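Wunwood Eating Support Group
Minutes of the monthly meeting, Nov 3, 2019

Present: Regula Ortner (chair), Carla Sayegh, Fadi Aoun, Ruba Abu Hammour (minutes)
Apologies: Randa Karam

1. Last minutes
Accepted with one correction: the room at Avside is booked for 21 evenings, not 20.

2. Shared meals
Carla reported on the first seven supper evenings. Members who are in recovery asked to have the menu two days before, and without calories. Agreed. Fadi was worried that parents comment on the portions – Regula will speak with them before the next supper.

3. Parents' evening
Planned for January in Drorholm. The dietitian can come, but the time is not confirmed yet. Carla will ask again.

4. Leaflet
200 copies were printed and 42 are left. Ruba proposed to take out the sentence about "normal weight", as two members found it hurtful. Agreed by all. Fadi will send the new text to Randa for reading.

5. Other matters
The waiting list for the young adults' group stays open. No decision about a second group.

Next meeting: same room, Regula brings the keys.
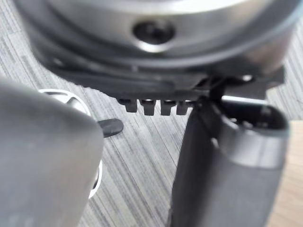

Close view of the silver metal body with its black rim.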